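Triltton Opens Set-up and Care Service for Single-Arm Robot Cells

May 25, 2026

Triltton today announces a new service for small teams who run one robot arm next to an ordinary desk. The service is named Zukmont and it covers the set-up, the regular check and the repair of the cell.

A Zukmont visit takes up to 6 hours. The technician first looks at the view of the wrist camera at close distance, then inspects the cable along the arm and the connector at the base.
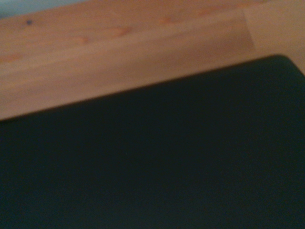 The focus is tested at three heights, and the values are written in the log of the cell. If the camera mount has moved, it is tightened and the calibration is made again before any other work.

The arm stays on its own table during the service – the desk in front of it can remain as it is used every day.

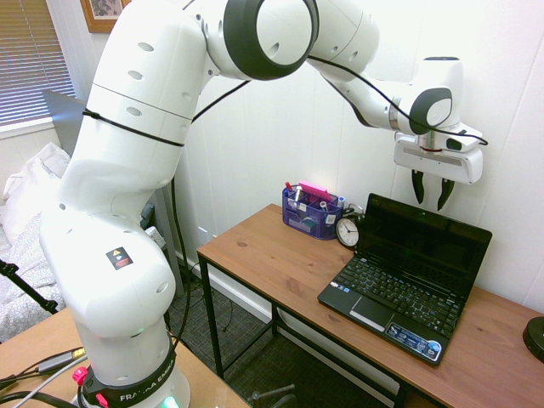 Tonia Afridi

For repair, Triltton keeps spare fingers, cables and camera mounts at its centre. A cell under contract is checked every 2000 operating hours, with a short cable check at 1333 hours.

Bookings are open now, and the first visits outside the city are planned for November. Enquiries can be sent through the contact form on the Triltton website.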